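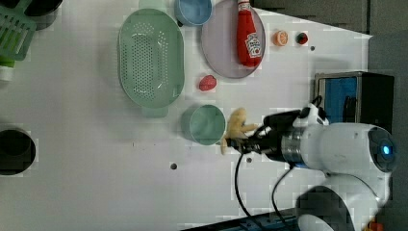

## Plonen Collected Edition: Questions

**What is in the set?**
Two hardcover volumes in a slipcase. Volume one has the full run of *Plonen* by Roswitha Camenzind. Volume two has the scripts, page layouts and unused covers.

**How many pages?**
847 across both volumes. Page numbers restart in volume two.

**Is the color the same as in the single issues?**
No. Chapters 1 to 4 were recolored from new scans of the inked pages. Later chapters use the original color files.

**Is the Sasport crossover included?**
Only the *Plonen* half. The other half is in *Sasport*, book 4, sold separately.

**How large is the print run?**
1,902 copies, numbered on the last page of volume one. Specific numbers cannot be requested.

**Can I buy one volume alone?**
No.

**When does it ship?**
August. Orders that also contain *Dikotness* ship when all items are in stock.

**My slipcase arrived damaged. What now?**
Write to Eberhard customer service within 39 days and include the order number. Slipcases are replaced without return of the books.

**Is there a digital version?**
Volume one only, as PDF.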